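Sleeper coaches return to the Kilton line in July

Good news for anyone who loves waking up somewhere new! The night train between Kilton and the coast at Drurano is back this July after years away, and it's a beauty of a route. You leave at 9.40 in the evening, climb through the hills in the dark and roll down to the sea in time for breakfast.

There are 47 berths on each train, with stops at Sequeira and Cernis (get off at Cernis if you like walking, the old mule path starts right behind the station). Bikes go free, and the buffet car stays open until midnight.
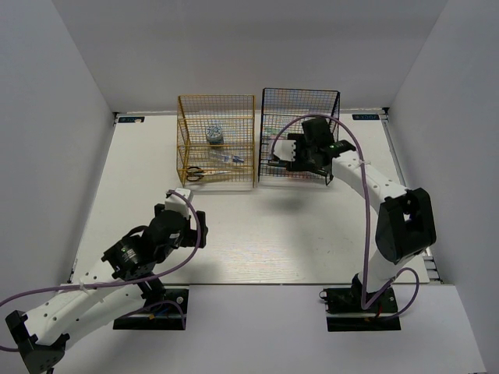

Tickets for the first month are already on sale at both ends of the line, and under-27s travel half price. Bring a jumper, as the hills get chilly even in summer, and ask for a berth on the left for the sunrise.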